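갈테오 공유주방, 9월 발효 모임 참가자를 찾습니다

모집 공고 | 생활 모임 | 조회 2897

안녕하세요! 갈테오에서 발효 모임을 꾸리고 있는 지네브 메트왈리입니다. 지난봄에 했던 된장 모임 공지를 기억하시는 분도 계실 텐데요, 그때 신청이 너무 빨리 마감돼서 못 오신 분들께 한참 동안 메일을 받았어요. (진짜 많이 받았습니다. 답장 늦어서 죄송했어요!) 그래서 이번에는 아예 넉넉하게 시간을 잡고, 9월 한 달 동안 매주 한 번씩 만나는 모임으로 준비했어요. 이름은 '플리리나'입니다. 뜻은 딱히 없고요, 처음 모였을 때 누가 항아리에 붙인 별명인데 입에 붙어서 그냥 쓰고 있어요.

뭘 하는 모임이냐면, 말 그대로 집에서 먹을 발효 음식을 같이 담그는 모임이에요. 첫 주는 가볍게 오이랑 무로 시작하고, 둘째 주는 양배추를 잔뜩 썰어서 사워크라우트를 만들어요. 셋째 주가 제가 제일 기다리는 주인데, 누룩을 씁니다! 소금누룩이랑 간장누룩을 각자 한 병씩 담가 갈 거예요. 마지막 주에는 그동안 만든 걸 전부 꺼내서 같이 먹어요. 밥이랑 두부, 구운 채소 정도는 저희가 준비할 테니까 병만 잘 들고 오시면 됩니다.

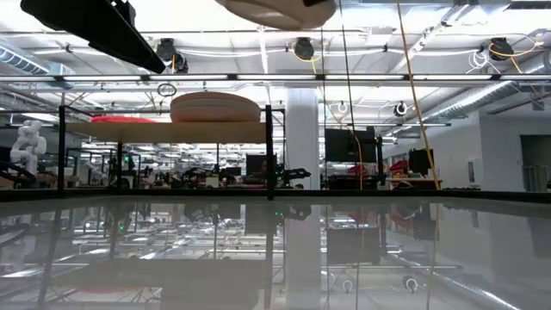

경험은 전혀 없으셔도 괜찮아요. 저도 처음 담근 깍두기는 너무 짜서 결국 찌개에 조금씩 넣어 반년을 먹었거든요. 칼질이 느려도 되고, 김치를 안 드시는 분도 환영이에요. 다만 발효는 기다리는 일이 절반이라, 중간에 한 번만 오시는 것보다는 네 번 다 오실 수 있는 분을 먼저 모시려고 해요. 한 번쯤 빠지시는 건 괜찮아요. 그 주 재료는 따로 챙겨 둘게요.

모집 인원은 15명이에요. 더 받고 싶은 마음은 굴뚝같지만 개수대 앞에 줄이 길어지면 무를 씻다가 하루가 다 가더라고요. 두 조로 나눠서 한 조가 썰 때 다른 조는 소금물을 만들고, 중간에 바꾸는 식으로 할 거예요. 친구랑 같이 신청하실 때는 신청서에 서로 이름을 적어 주세요. 같은 조로 넣어 드립니다. 부부나 가족도 마찬가지고요, 한 분당 한 장씩 써 주셔야 제가 안 헷갈려요.

누룩 주간은 마사노부 스기야마 님이 맡아 주세요. 쌀누룩을 오래 띄워 온 분인데, 말수가 적으신 대신 질문하면 정말 끝까지 대답해 주십니다. 지난번에 제가 "누룩은 왜 꼭 따뜻해야 해요?" 했다가 버스를 한 대 놓쳤어요. 재료 장보기는 레다 엘 우아피 님이 하시고, 양배추는 라흘루 농장에서 받아 올 예정이에요. 크기가 들쭉날쭉하지만 아삭한 건 제가 보장해요.

그리고 하나 더! 참가자 말고 진행을 도와주실 분도 네 분 찾고 있어요. 이쪽은 짧지만 보수가 있는 일이에요. 모임 시작 한 시간 전에 오셔서 도마랑 볼을 꺼내고, 무게를 달아 재료를 나누고, 끝나면 설거지를 같이 하시면 됩니다. 앞치마는 저희 걸 쓰세요. 무거운 걸 드는 일이 조금 있어요(소금 포대랑 양배추 상자요). 식당이나 급식실에서 일해 보신 분이면 반갑고, 아니어도 처음 보는 사람한테 편하게 말을 거는 분이면 좋겠어요. 급여와 지급일은 지원하신 분께 메일로 먼저 알려 드리고, 보신 다음에 결정하셔도 됩니다.
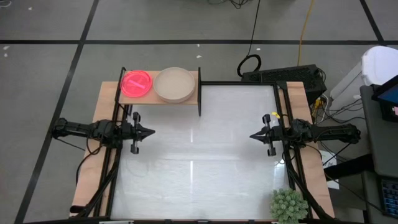

글 지네브 메트왈리 | 갈테오 생활 모임 담당
등록 2025년 8월 15일

준비물도 적어 둘게요. 뚜껑이 꽉 닫히는 유리병 두 개, 손 닦을 수건, 집에 들고 갈 장바구니. 병은 1리터 정도가 쓰기 편한데 잼병을 여러 개 가져오셔도 돼요. 뜨거운 물로 한 번 소독해서 바짝 말려 오시면 제일 좋고, 깜빡하셨으면 일찍 와서 주방에서 하세요. 반지나 팔찌는 빼 두시는 게 편해요. 고춧가루가 한번 끼면 며칠을 가더라고요...

알레르기가 있으시면 신청서에 꼭 써 주세요. 특히 대두, 밀, 새우젓 쪽이요. 새우젓은 빼고도 담글 수 있으니까 채식하시는 분도 부담 갖지 마시고요. 임신 중이시거나 드시는 약이 있어서 발효 음식이 걱정되시는 분은 담당 의사 선생님께 먼저 여쭤보고 신청해 주세요. 그 부분은 제가 대신 말씀드릴 수가 없어요.

참가비는 재료비만 받아요. 정확한 금액은 장보기 목록이 나오는 대로 확정 문자에 넣어 드릴게요. 문자를 받고 나서 7일 안에 입금해 주시면 자리가 확정되고, 그 안에 소식이 없으시면 대기하시는 분께 넘어갑니다. 사정이 생기면 그냥 편하게 말씀만 해 주세요. 혼내지 않아요!

자주 물어보시는 것들

아이랑 같이 가도 되나요?
초등학생부터는 보호자와 함께 오시면 돼요. 칼은 어린이용을 따로 준비해 둘게요. 더 어린 아이는 이번에는 어려울 것 같아요, 미안합니다.

만든 건 다 가져가나요?
네, 본인 병은 전부 본인 거예요. 다만 마지막 주에 같이 먹을 만큼은 조금 덜어 와 주세요. 한 종지면 충분해요.

주차는요?
건물 앞은 금방 차니까 시스몽 광장 쪽에 세우고 걸어오시는 게 마음 편해요. 버스로 오시면 갈 때 병이 무거우니 등에 메는 가방을 추천합니다.

한국어가 서툰데 괜찮을까요?
물론이죠. 에삼 벨하지 님이 프랑스어랑 아랍어로 옆에서 도와주시고, 독일어가 편하신 분은 질반 하슬링거 님 옆자리에 앉으시면 돼요. 레시피 종이는 한국어로 나가지만 재료 이름은 그림으로도 넣었어요. (그림은 제가 그렸는데 무랑 당근이 좀 닮았습니다.)

신청은 갈테오 홈페이지의 생활 모임 게시판에서 신청서를 내려받아 메일로 보내 주세요. 안내 데스크에 종이로 내셔도 똑같이 받아요. 제목에 '참가' 아니면 '진행 도움'이라고 써 주시고, 진행 도움에 지원하시는 분은 가능한 날짜와 간단한 자기소개 몇 줄을 같이 적어 주세요. 이력서는 필요 없어요. 참가 신청은 들어온 순서대로 확정하고, 진행 도움은 한 분씩 짧게 통화를 하려고 해요. 통화하기 편한 시간도 남겨 주세요.

혹시 집에 안 쓰는 누름돌 있으신 분, 모임 동안만 빌려주시면 정말 감사하겠습니다. 밑에 이름 써 붙여서 마지막 날 꼭 돌려드릴게요.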